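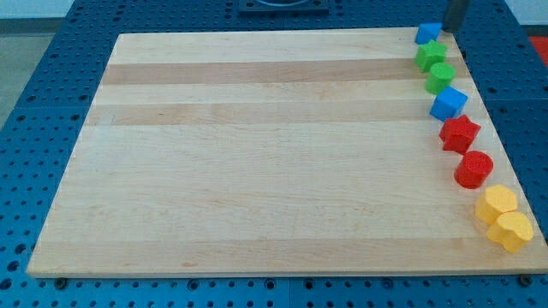 Rakiya Bako (1), Fermín Carrasco (2), Delia Echeverría (1)
(1) Drendlow Wood Products Laboratory (2) Cabral Panel Works
Received Jul 12, 2022

Figure 2. Edge-glued panel of pale maple, showing light cream and tan strips side by side.

3. Color matching in edge-glued maple panels

3.1 Background

Edge-glued panels are made by joining narrow strips along their long edges. The strips in one panel usually come from several boards, and often from several trees, so the color of the face changes at the glue lines. In maple the contrast is mild compared with walnut or cherry, but it is easy to see when a tan strip lies next to a cream one (Fig. 2). Buyers of tabletops and shelving treat strong contrast as a fault, although it has no known effect on the strength of the joint.

Earlier work on this question scored strips before gluing. Quezada, in an internal report for Cabral, sorted strips into three shade classes and found that panels built from a single class were rejected less often. The report did not record where in the panel the rejected strips lay. We wanted to know if position matters, and in particular if a dark strip near an edge is judged in the same way as a dark strip near the center.

3.2 Panels

Cabral supplied 1,201 panels from regular production. Panels with open joints, knots or filled defects were set aside, leaving 1,018 for the color study. All were sanded on both faces with the same final grit and left without finish. Only the better face, as chosen by the mill, was scored. Small mineral specks were ignored unless they formed a streak crossing a full strip.

3.3 Measurement

Lightness was read on each strip at three points: near the left end, at the middle and near the right end. The mean of the three was used as the lightness of the strip. Readings were taken at least a finger's width from the glue line, where squeeze-out can seal the grain and change the reading. The step between neighbors was defined as the absolute difference between their mean values. For each panel we kept the largest step, the mean step, and the position of the largest step, given as a fraction of panel width from the nearer edge.

Moisture content was checked in 12 panels drawn from different production runs. No adjustment to the lightness readings was made for moisture.

3.4 Visual grading

Two graders, working apart, placed each panel in one of three grades: even, mixed or contrasting. Neither was shown the instrument readings. They disagreed on 61 panels, which were then graded by Delia Paredes. Her grade was taken as final.

3.5 Results

The largest step predicted the grade better than the mean step did. Panels with one sharp change and otherwise uniform strips were often called contrasting, while panels with many small changes were mostly called even. This fits the comment, made by both graders, that a single band draws the eye more than a general variation does.

Position had a smaller effect. For a given step size, panels with the largest step near the center were graded more severely than those with the step near an edge. The effect was weak for small steps and disappeared for the largest ones, where nearly all panels were called contrasting wherever the band fell.

Grain direction on the strip face may also play a part. Flat-sawn strips reflect light unevenly along their length, and the three-point mean hides this. We did not record sawing pattern and cannot separate its effect from that of color. Finish is a further limit on the results, as oil tends to deepen tan strips more than cream ones. A test on finished panels is described in Section 4.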